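Fikusgate Workroom: Table 2

Gallery notes, February

Table 2 is the sorting and small-repair station in the Fikusgate workroom. It was set up to replace a bench that had become a general storage surface. The top is white, the storage is clear plastic where possible, and power is supplied at the table itself. Notes below cover the layout, the tools and the storage, in the order a new user will need them.

Work surface

The top is kept white so that screws, clips and washers can be found without a lamp. It does show marks. Wipe it down at the end of each session with a damp cloth and no solvent. The previous bench, a Hirvonen trestle 960 mm deep, was too deep for most people to reach across while seated and has gone to the Hostavine site.

Hand tools

Only tools in current use stay on the table. Everything else goes back to the wall rack, which has 41 numbered hooks. Hook 39 is reserved for the small hammer. Tools with damaged handles go in the repair tray, not back on the rack -- the tray is checked monthly.
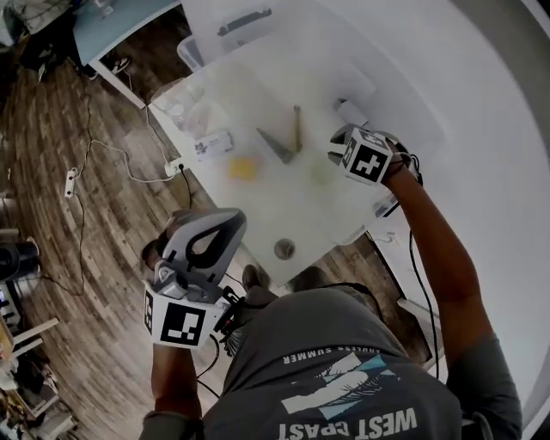 Table 2 in use: small hammer with wooden handle, small white box near the left edge, clear storage bin at the far end.

Storage

Clear bins are used for anything sorted by type. Labels go on the short side, facing the user, in black marker on white tape. Opaque boxes are acceptable for items that are already in retail packaging. The parts inventory in the Tadix sheet stands at nearly 3000 pieces, most of them fasteners, and the sheet is updated when a bin is refilled.

Do not stack bins on the work surface. If a second bin is needed, return the first to the shelf.

Power and cables

The outlet strip is mounted on the left side of the table. Plugs should be pushed fully home and cords left to hang clear of the feet. The round grommet in the tabletop is for cable routing only -- small parts dropped through it land on the floor behind the leg brace and are slow to recover.

Next set: Table 3, gluing and clamping.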